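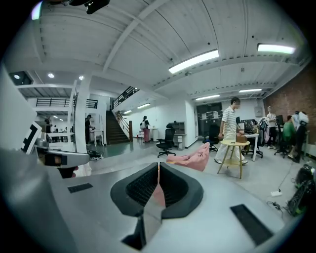 An open afternoon at Cistport

The Cunent project opened its workspace at Cistport to visitors in October, the first time the public had been invited to see how its staff teach machines to handle ordinary household things. The programme began at two o'clock with a short address from Seren Kneath, who directs the project, and continued with demonstrations on the ground floor until early evening.

The building lends itself to such an occasion. It is a large, bright room with white beams overhead, a wall of exposed red brick and a wooden staircase leading to the upper level. Desks and workbenches share the floor with the equipment, and staff carried on with their normal duties while guests were shown the work.

That work is done with hand-held grippers. A member of staff holds one in each hand and carries out a simple household task, while a camera on each gripper records what the fingers meet. Square printed markers allow the position of each tool to be worked out afterwards. The recordings are then used to train robot arms, which never need to be present while the task is being shown.

Ms Kneath explained that the project had chosen this method on grounds of cost and convenience. "A robot arm is heavy and has to be fixed in place," she told visitors. "These tools can be carried up a flight of stairs or into somebody's kitchen. We can record in the places where the work will one day be done."

Cloth is the project's chief interest at present. A cup keeps its shape when it is lifted, but a piece of fabric folds and slips, and seldom lies the same way twice. The Cunent staff aim to record 1000 handling tasks with fabric by the end of the coming spring, of which 300 have been completed and checked. Each is reviewed by a second person before it is accepted, and any in which the cloth passes out of view is set aside.

Guests were admitted in groups of 20 and invited to try the grippers for themselves. Several remarked on how much they missed the feeling in their own fingertips. The staff regard this as a useful lesson, for the machine must also manage largely by sight, and new members of the team are asked to practise for some weeks before their recordings are kept.

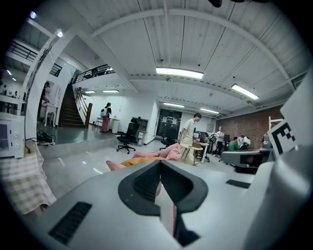 Questions from the floor dealt mainly with privacy and with employment. On the first, Ms Kneath stated that recordings made in private homes are taken only with written consent and may be withdrawn on request. On the second she was more cautious, saying that the project's partners at Brimgate were interested in help for people who find dressing and laundry difficult, and that wider uses lay some years away.

The Edwards Fund, which has supported the project from the outset, has agreed to meet the cost of a second open afternoon in the spring. Places will be limited to 100 and should be reserved in advance through the Cistport office.

Related items
Brimgate day centre to extend its opening hours
Edwards Fund: applications for small grants
A new staircase for an old building
Letters: should machines do the ironing?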